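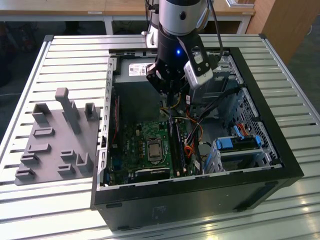
A desktop tower with its side panel off, under a robot arm on a slatted metal table.

How to Read a Public Tender Without Falling Asleep

By Wenceslao Cuevas
Wednesday, September 3, 2025

Every government that buys things has to say so somewhere. The announcement is called a tender, and it is usually published in a corner of a website that looks as if it was last loved during a previous administration. Most people never open one. This suits a number of people very well.

You don't need a law degree to read a tender. You need coffee, a second browser tab and a willingness to be bored on behalf of your fellow citizens. I'll use one from the town of Rosales, where in June the city put out a contract for school furniture. It went to a company called Enis. It may have been perfectly clean. I picked it because the paperwork was complete, and that alone makes it a collector's item.

Step 1. Get the whole file

The notice is only the poster for the show. What you want is the full set: the notice, the technical specifications, any amendments, the minutes of the bid opening, the award and the signed contract. If the site offers a single zip file, take it and save it under a name you'll recognize. Do this before you post anything online. Files have been known to go on vacation.

If something is missing, ask for it in writing by its exact title. "Please send the minutes of the bid opening" gets you a document. "Please send everything on this contract" gets you a letter about the meaning of everything.

Step 2. Look at the calendar before the money

Everyone goes straight for the price. Start with the dates. Write down when the notice was published, when questions were due, when bids closed and when the award was made.

In Rosales, bidders had 12 days to prepare an offer. For a few boxes of printer paper that would be generous. For furniture in several schools, with delivery and assembly, it is brisk. Check your local purchasing rules for the minimum, and then check whether the clock ran through a holiday. A notice published the evening before a long weekend has technically been published.

Step 3. Read the specifications like a dating profile

A healthy specification says what the thing has to do. A suspicious one describes somebody the author has already met.

The Rosales file ran to more than 80 pages, and most of them were reasonable. Then came the chairs. Bidders had to show prior contracts in the same province, a showroom within city limits, and a catalog that included a certain shade of green. Any one of those can be explained. Together they start to sound like a person with a name and a phone number.

Try this: copy the oddest phrase into a search engine, in quotation marks. If it shows up word for word in one supplier's brochure, save the page with the date visible.

Step 4. Count who showed up, and who stayed

The minutes of the opening list every bidder. Two firms came forward in this case, Enis and Jino. Jino was thrown out for failing to number its pages.

Look up the losers with as much care as the winner. Company registries are often free, or cost less than lunch. You're after shared addresses, shared directors, shared accountants, and birth dates in the same week as the tender. When rivals have the same front door, the rivalry may be a friendly one. For the record, I found no such link between these two. Write down what you don't find as well. It keeps you honest, and it saves you looking again next month.

Step 5. Now you may look at the price

Scoring formulas matter more than the totals. In Rosales, a perfect offer earned 100 points, and 15 of those went to "general presentation of the proposal." Ask yourself who decides that, and on what mood. If the winning margin is smaller than the points handed out by taste, you have a question worth sending to the purchasing office.

Compare unit prices with an earlier contract from the same body. Make sure you're comparing like with like, including tax, delivery and assembly. Plenty of thrilling scandals turn out to be the cost of shipping.

Step 6. Follow it past the ribbon

The award gets a press release. The amendments get a footnote. Come back after a few months and search the contract number again. I learned this from a paving job in Plavenis, which was won on a wonderfully low bid and then amended until it was no longer low or, as far as I could tell, wonderful.

Before you publish

Send your questions to the purchasing office and to the company, and give them a real deadline. Quote the documents exactly. Say "the file doesn't explain why" when that's what you know, and leave "corrupt" in the drawer until you can prove it. Sloppiness explains a great deal of public life.

Rosales answered my letter, by the way. The green is the color of the city flag. They're still looking into the showroom.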